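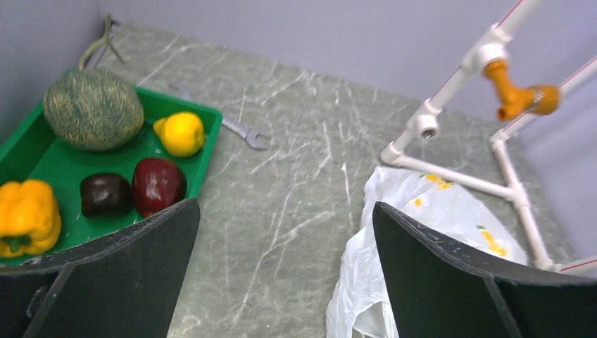 Went to the Drultix open day at Prukthorpe this morning. Doors at 9, and there was already a line. Posting a few notes while I still remember them.

The arm demo ran on a kitchen-style counter. Green tray in the corner with a melon, a lemon, an apple and a yellow pepper, then a wrench lying next to it on the marble pattern. They take requests from the crowd. I asked for the lemon.

Each turn is capped at 8 minutes. The operator said the plastic bag is the thing they'd least like to get asked for - it folds differently every time.

The white pipe frame on the right stays put between turns. I wanted to know if the arm plans around it or just learns to keep clear. Got a long answer, understood half.

Mirzaei had a table in the hall too, mostly conveyor parts. Skipped the talk, the room was full at 49 seats.

Getting there: the 17 bus from Trerkgate stops right outside. Parking was gone early. Next one is in June and sign-up is on their site. Bring a sandwich - the cafe was closed.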